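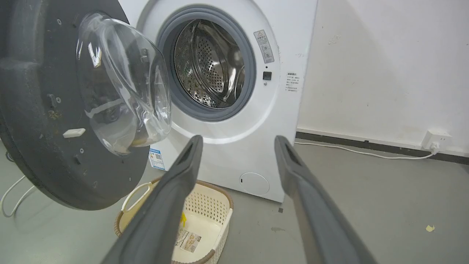

Naheed Rizvi pidió en la última reunión de seguimiento que el informe explicara con claridad por qué la lavandería compartida de Flosdale abre solo por las tardes y qué haría falta para ampliar el horario. A su juicio, las familias que trabajan por turnos siguen quedando fuera, y el uso registrado no refleja la demanda real. Se ha procurado responder a esa petición en los apartados siguientes.

Informe de avance. Proyecto Flosdale: lavandería compartida
Destinatario: Fondo Pesberg
Periodo: hasta marzo

1. Estado de ejecución

La lavadora de carga frontal prevista en la primera fase está instalada en la sala de la planta baja y en servicio. Se conectaron la toma de agua y el desagüe, y se niveló el aparato antes de la primera colada. El proveedor, Cletmont, entregó el manual traducido y realizó una sesión de uso con los hogares inscritos. En el periodo se han completado más de 70 coladas.

La segunda fase, que comprende la secadora y las estanterías, no ha comenzado. El presupuesto recibido superaba la partida aprobada y se ha solicitado uno nuevo. 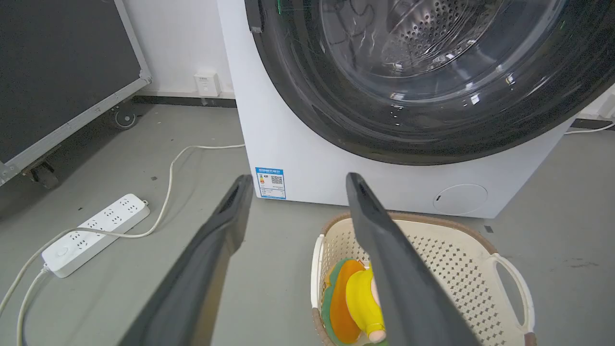
Lavadora de la primera fase, con la puerta cerrada. Sala de Flosdale.

2. Mantenimiento

Se ha fijado una rutina sencilla. Al terminar cada turno se seca la goma de la puerta, se retiran los restos del tambor y se deja la puerta abierta. El filtro, al que se accede por la tapa redonda de la parte inferior del frontal, se limpia cada miércoles. Margit Björklund lleva el registro de estas tareas y de las incidencias.

Hasta la fecha se han anotado dos incidencias. Una fue un ciclo interrumpido por exceso de carga; la otra, un desagüe lento que se corrigió limpiando el filtro. Ninguna requirió la visita del servicio técnico.

Las etiquetas del aparato están en chino. Waqas Satti prepara una hoja plastificada en español y urdu con los programas y las advertencias de seguridad, que se colgará junto a la máquina.

3. Ejecución económica

El gasto justificado asciende a 2.200 euros, correspondientes a la compra, el transporte y la instalación. Las facturas se remiten en anexo. Los consumos de agua y electricidad se imputarán al próximo periodo, una vez recibidos los recibos.

4. Horario y próximos pasos

La apertura matinal depende de que la asociación Mohmand ceda las llaves de la entrada lateral, asunto que tramita Orla Corrigan. Se solicita al Fondo autorización para trasladar a este fin el remanente de la partida de difusión.

Responsable del informe: Nusrat Mengal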